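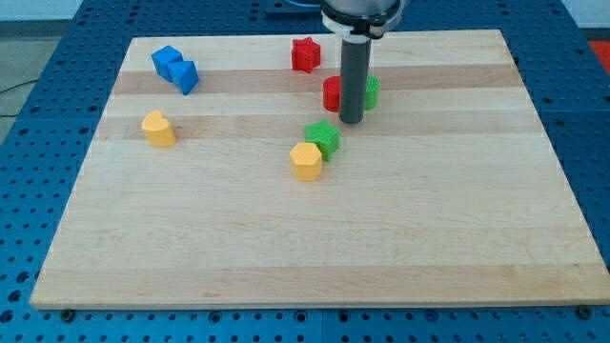

Eleven in the morning and the actress who played the salt widow on Voklow is eating cold toast in her kitchen, phone face down, kettle going. She has to be at a fitting by noon. So we talk fast.

Three seasons as the most hated woman on television, or close to it. Then the death on the ice, which fans are still fighting over online. Then nothing. No convention tour, no spin-off, no guest spot on a police show. She asked that we leave her name off this one, for reasons to do with a contract she is not allowed to talk about, and if you watched the show you know who she is anyway.

"I slept," she says. "People want there to be a story. I slept, I got a dog, the dog died, I got another dog."

The hair is gone, first of all. That white braid down to the waist was a wig for most of the run, but it was her own for the pilot, and she kept it long out of habit for a while after. Now it's cropped close and going gray at the front. She gets stopped less. When she does get stopped it's the voice.

"I order coffee and somebody turns round. Every time. I could wear a bag on my head."

What she has been doing, lately, is Hisley. A small series, six episodes, shot in one town with one street, and she plays a driving instructor. No swords. No snow. No poison. The whole thing was made for what she guesses the Voklow people spent on candles.

She took it without reading past the second script. Her agent was not thrilled.

"He said, you know there's no money. I said yes. He said, you know there's no trailer. I said, do I get to sit in a car? Because I was cold for three years. I was on a lake in a wet dress. If you tell me the part is sitting in a heated car I'm saying yes before you finish."

She laughs at that, then gets up to deal with the kettle. Tea for her, coffee for me. The milk is off. Black coffee.

The instructor in Hisley is a lonely woman who lies to her students in little ways. Tells one she was a rally driver. Tells another she has a son in the navy. It's a comedy, mostly, until it's not. The first episode has a long scene, just her and a nervous teenager at a roundabout, going round and round, and it's the best thing she has done. I tell her so. She looks at the table.

"That was a real roundabout and those were real cars. They were honking at us. We kept it in."

Did she learn to drive for it?

"I can drive! Everybody asks me that. Why does everybody think I can't drive?"

I bring up the ending. You have to. She has been waiting for it, I think, she puts her cup down before I've got the sentence out.

For anyone who skipped it: in the last season of Voklow the widow walks out onto the frozen lake to meet the brother she thinks is dead, and the ice goes, and that's it. No speech. The brother never turns up. The final episode doesn't mention her. Viewers were furious, there was a petition, there were long videos. Some of them think she's alive under there. Some of them think the brother was never real to begin with.

"I liked it," she says. "I'm allowed to like it. I was there."

She read the scene in a hotel lobby, standing up. Called the writers' room right away, expecting a fight, and then found she didn't have one.

"I had this whole speech ready. Where's her goodbye, where's her big moment. And then I'm on hold, and the hold music is going, and I thought, well, she wouldn't get one. She's been horrible to everyone. Who is going to be standing there? So they picked up and I said, um, it's great, see you in April."

And the petition?

"Very sweet. 392 of them wrote to me. On paper, I mean, letters, actual envelopes. I answered all of them. It took me most of a winter. My hand was like a claw."

What did she say to them?

"Thank you for writing, she's dead, go outside."

She didn't really write that. She shows me one she never mailed, wrong address, came back. It's a full page, both sides, in small blue handwriting, all about what the lake smelled like.

There is talk of a prequel, of course there is. The studio has put out a title, Zurkstead, and not much else. It's supposed to follow the widow's mother, two generations of family trouble before the first show opens. The rumor sites had her cast in it last fall, then out of it, then playing her own grandmother in heavy makeup.

She does a zipping motion across her mouth. Then unzips it.

"I have had 2 phone calls. One was about whether I was free. The other was about whether I minded if I wasn't asked."

Which came first?

"That's the thing. The second one came first."

I ask if she'd do it. Long pause, dog comes in, dog gets a crust. The dog is brown and enormous and has no interest in me.

"If they made it small. If it was people in rooms. The thing that I loved about the first season was people in rooms, being awful, with the door shut. And then it got big. And when it gets big you spend your day looking at a tennis ball on a stick and somebody yells that it's a fleet."

She's quick to say she's not complaining. The fleet paid for this kitchen. The fleet paid for her sister's kitchen also. But she's fifty-something and she did 9 weeks of nights on that lake and her left knee has never forgiven her.

"I kneel down to get a pan out and I think of the director."

They're still friends, she says. He texts her pictures of frozen lakes.

The physical change, since that's what half the comments under the Hisley trailer are about. People put the two pictures side by side. The widow, all cheekbones. The instructor, in a fleece, round in the face, reading glasses on a cord. There were some nasty ones, and there were a lot of ones that were trying to be nice, which she finds harder.

"'She's still beautiful.' Still! Thank you so much. It's a fleece. I was eating lunch."

She lost weight for Voklow, and was asked to lose more for the second season, and did it. She won't say who asked. She says it would not happen now in the same way, it would happen in a politer email. For Hisley nobody asked her for anything. The costume fitting took ten minutes, and two of the sweaters were hers.

What's the fitting today, then?

She makes a face. It's a play. She hasn't been on a stage since before the show, and she's terrified, she tells me this while buttering more toast. A three-hander called Robles, set in one night in a shut-down hotel, and she has the part that never leaves. On for the whole thing. No interval.

"So I've been practising not needing the bathroom."

How do you learn that many lines?

"Walking. I walk the dog and I say it out loud. He's heard the whole play. There's a really filthy bit in act one — well, there's only one act — there's a filthy bit near the start, and I always seem to get to it at the school gates."

She does a few lines, not the filthy bit. She just does them, over the toast, no wind-up. It's a bit unsettling. The voice drops and there's the widow for a second, and then it's somebody else, somebody tireder and a lot funnier. Then she's asking if I want the last slice.

Does she ever watch the old show?

Once. On a plane, over a stranger's shoulder, no sound. The man was on the wedding episode. She watched the whole thing that way and he never looked round.

"He was really enjoying it. He did a little jump at the knife. I thought about tapping him, you know, surprise. But he'd have had a heart attack, and then you've got to land the plane."

And did she enjoy it?

"I was good! I'd forgotten. I was so busy being cold I never noticed that I was good."

Car's outside. She can't find her keys, then her other shoe. The dog has the shoe. She's talking the entire time, over her shoulder, about a second season of Hisley, which isn't confirmed, and which she says she'd do tomorrow, and which I should please put in print so that the network feels bad. Consider it put.

I ask one last one at the door, the one I was told to ask by pretty much everybody in the office. Is the brother real?

She's got one arm in her coat.

"I know what I decided. I decided on the first day, and I never told them, and they never asked me." Other arm. "If I say it now there'll be another petition and my hand can't take it."

Then she's in the car, and the window comes down, and she wants to know if I locked the door behind me. I hadn't. I went back and did it.

Hisley is streaming now, all six episodes. Robles opens in April.

Posted February 19, 2020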